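Open day at Antunes, March 26, 2026

Quick one tonight, train was late and I have work in the morning. But I said I'd write up the Antunes open day so here goes.

Drove to Wirnden first, left the car, took the train the rest of the way. Parking would have been easier at the other end. Lesson learned. Badge number 119 at the door, coffee from a push-top thermos, no milk left by the time I got to it.

The big hall was the arm demos. Fast, loud, behind glass. Fine. Crowd three deep and I couldn't hear a word the guy said. The Evier stand had a sorting line running but it was on a break both times I went past.

So I wandered upstairs to the Isurby room and that's where I ended up spending most of the afternoon. Hand-held grippers, one per hand. A person does the job with the grippers instead of their fingers, and all of it gets recorded so a robot can learn from it later. They said their list stands at 1,908 recordings so far and they want a lot more. Household stuff mostly. Desk things, kitchen things, folding.
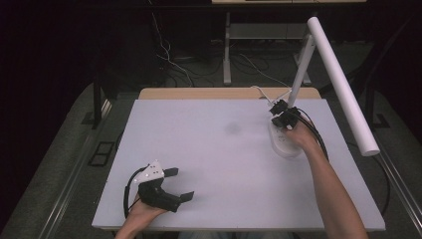 Two-handed work at the Isurby table, right gripper up against the lamp base.

Then they let visitors try. I was terrible! You loose all feeling in your fingertips and everything is a bit further away than your brain thinks. Took me 3 goes to pick up a marker. The kid after me got it first time, of course.

Asked how long before someone gets good at it. An afternoon, apparently, then your forearms complain for a week. Asked what they do with the bad takes – they keep some, toss most. Didnt get a clear answer on how they pick.

Gift shop had a little kit for 99 and I walked away from it. Still thinking about it though.

They're doing another one in October, upstairs rooms open all day this time. Going back if I can get the day off. Will bring my own coffee.

More when I've slept – I have notes on the afternoon talk somewhere in my coat.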